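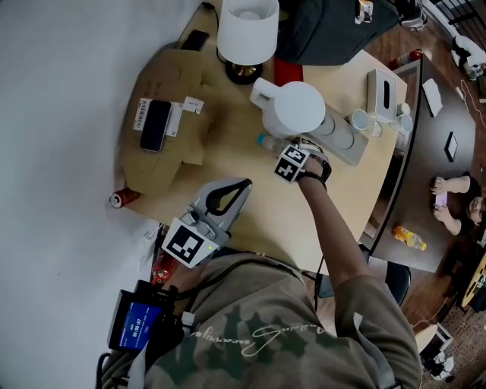
Does a desk need a kettle on it?
Most desks don't, and most people who say theirs does have a kitchen twenty steps away.

Desk Clutter, Before the Organizers Go In

Brandville sells desk organizers, and its catalog promises a "calm surface" for $117. I have my doubts. Trays move clutter into trays. Myrto Dimitriou wanted to try the set anyway, so this gallery starts with a desk in its usual state, and I'll believe in the calm surface when I see one.

The kettle corner. White electric kettle, gray power strip close by, and a clear plastic bottle with a blue cap at its base. The catalog has a "beverage zone" for this. I would call it a kettle on a desk.

Cups. One clear glass and three white cups, most of them keeping company with the tissue box. Leonidas Koutsoukos thinks a cup rack will fix it. A rack holds cups, sure, and then people bring more cups.

Paper and phones. A big crumpled brown package with a phone face down on top, and another phone farther back by the lamp. No tray in the Brandville set is wide enough for the package, a point the 155 customer reviews somehow skip.

The far end. A red can on its side against the wall. You don't need an organizer for a can.

The lamp with the white shade can stay. I have nothing against the lamp.

Posted March 7, 2019. Myrto says to check back in September.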